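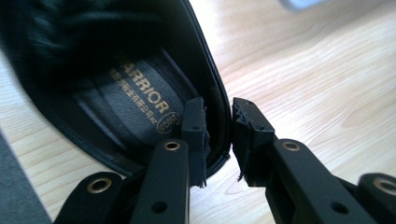

Chaussure noire de marque Warrior sur une table en bois clair.

Vie locale — Objets trouvés
Publié le 7 janvier 2026, par Lionel Caron

La collecte de chaussures de Cliltonau, ouverte en octobre, s'est achevée samedi avec 204 paires déposées. Elles seront remises dans les prochains jours à l'association Pustitz, qui les distribue aux familles et aux personnes hébergées dans la commune.

Les dépôts se faisaient à la maison de quartier, rue Ruddock. Chaque paire est passée sur la table de tri, où l'on a regardé les semelles, l'intérieur et le talon avant de noter la pointure sur une étiquette. Les modèles noirs, faciles à porter au travail, sont les plus demandés, selon Huiling Lu, qui coordonne le tri. « Les gens cherchent d'abord une chaussure simple, pour un entretien ou pour un service en salle », explique-t-elle.

Dix-sept paires n'ont pas été retenues, le plus souvent pour une semelle décollée. Elles partiront au recyclage.

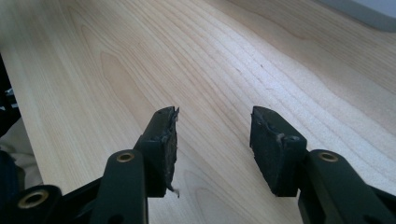
Atelier Réemploi de la maison de quartier de Cliltonau

La table de tri restera en place après la collecte. L'atelier compte s'en servir pour deux séances de cirage et de petites réparations, ouvertes à tous les habitants. Wanting Cai montrera comment recoller une première de propreté et changer des lacets. Hongjun Jin s'occupera des talons — il faut apporter les deux chaussures, même si une seule est abîmée.

Le matériel est fourni par la cordonnerie Skoltley. La participation est gratuite, sur inscription à l'accueil. Les dates seront affichées à l'entrée et dans le prochain bulletin municipal.

Les chaussures pour enfants manquent encore, surtout les petites pointures. Elles peuvent toujours être déposées à l'accueil aux heures d'ouverture, propres et attachées par paire. Les bottes de pluie sont acceptées, les patins et les chaussures de ski ne le sont pas.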